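Home / About Clillent

About us

Clillent helps small manufacturers, packing firms and colleges plan what they spend on robots and automation. We do not sell equipment and we take no commission from the people who do. Customers pay us a fixed fee for a written plan and a budget they can put in front of their board.

The company was set up by Haziq Rondonuwu, who used to buy machinery for Jirberg, and Bayu Lumbantobing, who ran the maintenance side at Raju. Both had seen arms bought on the strength of a quote that left out guarding, tooling, training and spares. 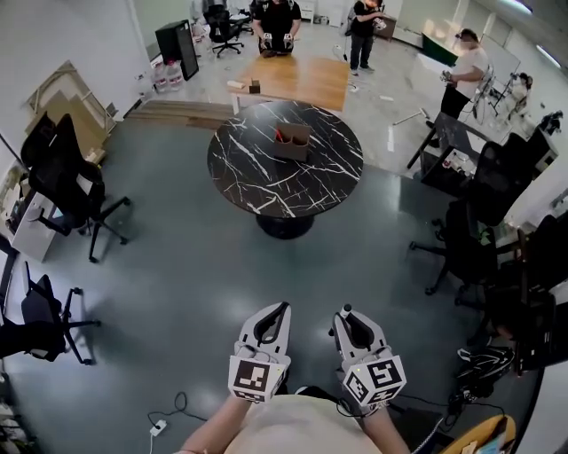
A plan normally takes 4 weeks. We visit the site, go through the jobs you want to automate and price each one over 5 years, with power, floor space, service contracts and staff time included. Hand-held tools, stands, benches and cabling get their own lines in the budget. If leasing works out cheaper than buying, the plan will say so. If the job is better left as it is, the plan will say that too.

Our fee for a single site starts at £1,600. Larger sites are quoted after the first visit.

We keep our own price records and update them every November. Members of the Erkov buying group get 20 per cent off a first plan.

Haziq handles new enquiries and Bayu does most of the site visits. Please have your floor plan and last year's maintenance costs ready before you ring.

Contact us | Fees | Sample budget sheet | Privacy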